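Subject: Re: [arm-users] Tulberg parallel gripper kit, worth it?
Shares: 3 | Comments: 6

On a November evening Lam wrote:
> Has anyone on the list tried the Tulberg gripper kit with the
> wrist camera? Our dealer, Stotau, offers it for 2404 dollars and
> I cannot find one review. We want it for kitchen appliance tasks,
> mostly doors.

Hello Lam, hello all,

We have had the kit for 3 months, so I can share some notes. The mounting was easy and the manual is clear, although the cable guide is in the wrong chapter. Stotau answered my emails within a day.

What I like most is the camera position. Both fingertips stay in the picture when the gripper is open, and you still see enough of the table to plan the approach. We use it now with a microwave.

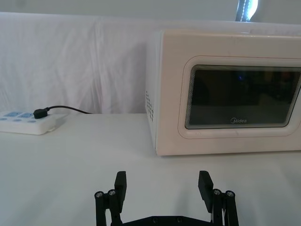

Gito asked me off the list whether the flat pads can really pull a door, and whether 300 dollars for the extra rubber set is money well spent. My answer is yes for the first and not yet for the second. The standard pads are fine for light doors if you come in slowly. I would keep the money until they wear out.

Two complaints. The glass of an oven door gives reflections and the supplied detection software is confused by them, so we had to set the exposure by hand. Also the finger linkage is wide. When you come near the door from one side, a finger covers the corner you want to measure, and you must plan one more view from further back.
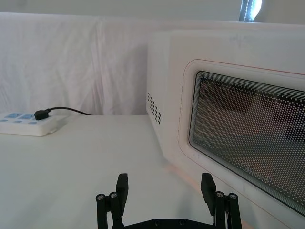

Right finger in front of the lower corner of the microwave door.

For the price I think it is a fair kit, but ask Stotau for the longer cable before you order — the short one does not reach past the elbow on our arm. If you want my exposure settings, write to me and I will send the file.

Kind regards,
Rungnapa Duangkaew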